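I've run sponsorship for a one-day speaker event for 3 years now. Last night a newer organizer asked me how to get a first sponsor, and my answer got too long for a text message, so it's going here as a thread.

Background first. The event is called Pemutura. One stage, talks in the morning, talks in the afternoon, lunch in between. We seat 337 people because that is how many seats the hall has.

Our first year I wrote to 17 companies. I sent all of them the same letter and the same PDF with bronze, silver and gold levels. Two wrote back. One of those was a no.

The yes was Plumby, a small local firm. They didn't pick a level. The owner called me and asked what we were short on. I said printing. She paid for the programs and we put her name on the back page. That was the whole deal.

After that I dropped the levels for anyone giving under $500. Small sponsors don't want a chart. They want to know what the money pays for and where their name goes. I can say that in two lines of an email.

We still keep a chart for bigger partners. Their marketing people need something to forward to their boss. Ours fits on one page. It used to be six.

On in-kind support: take it seriously and write it down. Birnero gave us coffee and lunch in year two. I never put a dollar figure on it. When the budget came up short, half the team thought food was already in the numbers and half thought it wasn't.

Now everything donated goes in the same spreadsheet as cash, with a value next to it, and the sponsor confirms the value by email. Tables, printing, van rental, all of it.

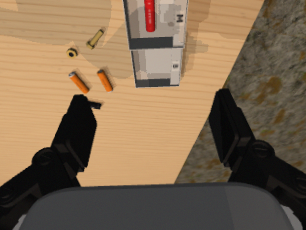
The other thing about in-kind is timing. Cash can show up late and you'll probably manage. Lunch can't. I ask for a delivery contact with a cell number, and I call that person the week before. The person who agreed to the sponsorship is usually not the person driving the truck.

Brisa Galindo handles speakers for us, and she made a rule I fought at first. Sponsors do not get to suggest talks. They can nominate someone through the public form like anybody else. It's in the agreement, second paragraph.

It cost us one partner, Pretorius. They wanted ten minutes on stage for their sales director. We offered a table in the lobby and a page in the program. They passed. They were polite about it and I'd ask them again.

I came around on the rule after reading the audience surveys. The year before, we'd let a sponsor give a "short welcome" and it ran 17 minutes. It was the most common complaint on the forms, ahead of parking.

When to ask: earlier than you think. We hold the event in the fall and I start writing in January. A lot of companies set their giving budget at the start of the year, and by summer the answer is "try us next year." If you hear that, ask what month to write and put it on your calendar.

Who to ask: start with places your team already buys from. Our printer, our sound rental company and the bakery near the hall all said yes at some point. None of them had ever been asked by an event before.

What to send afterward: a one-page report within two weeks. How many people came, a photo of their logo where it was displayed, what their money paid for, and a thank you signed by a person. Sarahí Barrera does ours and has it down to an afternoon.

That report is also my renewal letter. I don't ask for anything in it. I write again in January and attach it. Most of our partners have stayed on that way.

Individual donations are a separate thing and I don't know as much about them. We have a donate link at the bottom of the ticket page. It brings in a little. The most common gift is $3, which people add on at checkout.

A few people have asked for the first email I send. I'll clean it up and post it under this. It's five sentences and one of them is the date of the event.

Also, check the spelling of the company name before you print the banner. We have one in storage we can't use.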